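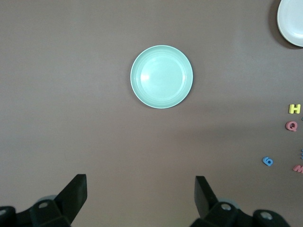 Opened by: the account holder, Menzies (customer since April)
Posted Thu 25 February in Flidia Help, Tableware and Play
Ticket 196. Status: closed by customer

Subject: Funen plate, mint, moves on the table when child is eating

Hello Flidia support,

I write regarding the Funen plates I have ordered from your shop, one in mint and one in white, together with the Pestance foam letters. The letters are fine and my daughter likes them very much. My question is for the mint plate.

When it is standing on our table and she pushes with the spoon, the plate turns. It is a slow turning, like the hand of a clock, and after one minute the peas which were on her side are on the far side. The white plate doesn't do it. Both were bought on the same day and both are washed in the same way.

The table is brown, a little to the mauve side, flat and matte. It has no tablecloth. The mint plate has two thin ridges on the inside and then it goes down to the flat part, and I see no damage there. The rim is also without chips. I would like to know if the plate is faulty or if I am using it wrongly.

Thank you in advance.

Reply from Flidia Help

Hi there, thanks for getting in touch, and sorry to hear about the travelling peas. Could you try a few things for us before we talk about a replacement?

Put the plate empty on the table and press on the rim with one finger, going all the way round. Tell us whether it rocks, and if so where.
Turn it over and feel the underside with your fingertips.
Try it on a second surface, such as the kitchen bench.
Let us know if it goes through the dishwasher and on which rack.

Customer

I have done all of this, and I write it in the same order.

Pressing. The plate rocks a very small amount. I feel it more than I see it. It happens when I press on the side closest to the window, and also on the opposite side. On the other two sides it is quiet. I turned the plate by a quarter and the rocking went with the plate, so I believe the table is not guilty.

Underside. There is a ring on which the plate stands. On one place of the ring I feel something smooth and raised, shorter than the nail of my little finger. On the white plate I don't feel such a thing.

Kitchen bench. The same rocking. With the spoon it turns faster there, maybe because the bench is more slippery than the table.

Dishwasher. Top rack always. I use the normal program and not the hot one.

Also I did one test which you didn't ask. I put a folded damp tea towel under the mint plate and it stayed in its place for the whole lunch. My daughter then pulled the tea towel, so it is not a solution for us, but I report it.

Reply from Flidia Help

Great detail, thank you. The raised spot sounds like a small build-up on the foot ring. It could be a drop of glaze, or it could be something that has dried on. Please soak the plate in warm water with a spoonful of bicarb soda, leave it for 12 hours and then rub the ring with a soft cloth. Please don't use a knife or steel wool, as scratches on the ring can mark your table.

One more question. Has the plate been stored with anything between it and the next plate? Some customers use felt or paper, and bits can stick.

Customer

I have soaked it from the evening until the morning. The raised spot is smaller, but it is still there. On the cloth was a little grey-white matter, which I think was not glaze. I repeated the soaking one more time and now I feel almost nothing.

For your question: no felt and no paper. But I remembered something. In January I glued a drawer in the kitchen, and that evening the plates were on the bench to dry. It is possible that some glue was on the bench. I am a bit ashamed if this is the reason, and I apologise for the time of your colleagues.

Pressing test after the second soaking: no rocking on the four sides.
Spoon test with dry pasta: the plate turned a little, less than before.
Spoon test with real dinner: the plate didn't turn. She was hungry, so she was also not playing so much.

Then next day it has turned again, at breakfast. I was disappointed. I took the plate up and under it there were crumbs, and with the wiped table it stood still. So now I wipe the table before the plate comes, and I move the letters to the side. She wants to have them next to her when she eats. At present it is the yellow H, the pink Q and the blue 6 which must be near, and I have given up to discuss this. They may stay at the right side as long as they don't go below the plate.

Reply from Flidia Help

That all makes sense, and no need to apologise. Dried glue on a foot ring would do it. From what you describe the plate itself is fine, so we'd suggest keeping it. If you'd like extra grip, we can send you 5 clear stick-on dots at no charge. They go on the foot ring, evenly spaced, and the plate then needs to be washed by hand.

If the rocking returns with a clean ring and a clean table, reply here and we'll swap the plate over. You won't need to start a new ticket.

Customer

Thank you for the offer. I prefer to wash in the dishwasher, so please don't send the dots.

I have waited 2 weeks before I answer, to be sure. The mint plate stands well. Once more it turned, and it was a raisin. I have put it in my notes all the same.

A small remark for your product page. For the Funen plates you write only how to wash the upper surface. It would be helpful to have one line for the underside, for example "check the foot ring if the plate is moving". I have looked for this on the page before I wrote to you and I couldn't find it.

And one question which is not for this ticket, maybe you can pass it on. Can the Pestance letters be washed in the basin with dish soap? The Q was in yoghurt.

You may close the ticket from my side.

Reply from Flidia Help

Closing now. We've sent your note about the foot ring to the people who look after the product pages. Your question on washing the letters is with the play team, and their answer will come to you by email.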